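Audio & Stage | Equipment Reviews

June – by Leen Semaan

Morenine 8 Portable PA: a working review for open mic hosts

The Morenine 8 is a battery-powered column speaker with a small built-in mixer, sold to people who run spoken word nights in rooms without a house system. I used it for a month of readings at Kanaan, a basement bar that seats 60 when the side benches are pulled out.

The unit has two mic inputs, one line input and a single output for recording. The mic channels each have gain, treble, bass and a low-cut switch. The low cut is fixed and set a little high. It removes stand thumps well, but it also thins out deeper voices. Leif Granström, who reads long, quiet pieces close to the mic, sounded better with it off and the bass turned down a notch.

Speech is clear to the back wall at half volume. Feedback starts when the column sits behind the reader, as it does with most columns. Moving it one step forward and to the side cured this in every layout we tried. 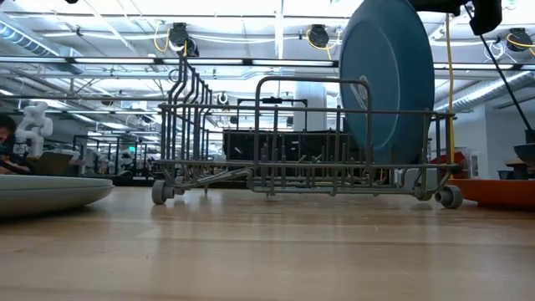 Gray dish rack on a wooden tabletop.

Battery life is listed as eight hours. We got through two full evenings on one charge, with the volume low and no music between sets. Charging is slow – plan on overnight. The battery meter has only four lights, and the last one gives little warning.

The recording output is the weak point. It follows the main volume knob, so any change made for the room ends up in the file. Misaki Uchida edits our monthly audio zine and had to level 181 separate clips by hand. The older Gestent column keeps its recording feed at a fixed level, and I would still pick it for an anthology or archive project.

Build is good. The carry bag is not – the zipper split in the second week. At 1000 dollars, a better one should be included.

Recommended for live readings in small rooms. Not recommended as a recording front end.

Related
Jukia clip-on mic: six months of poetry slams
Kvido Bartoš on running a reading with no stage
Mic stands for low ceilings
Rania Hamdan: printing a chapbook in a run of 1000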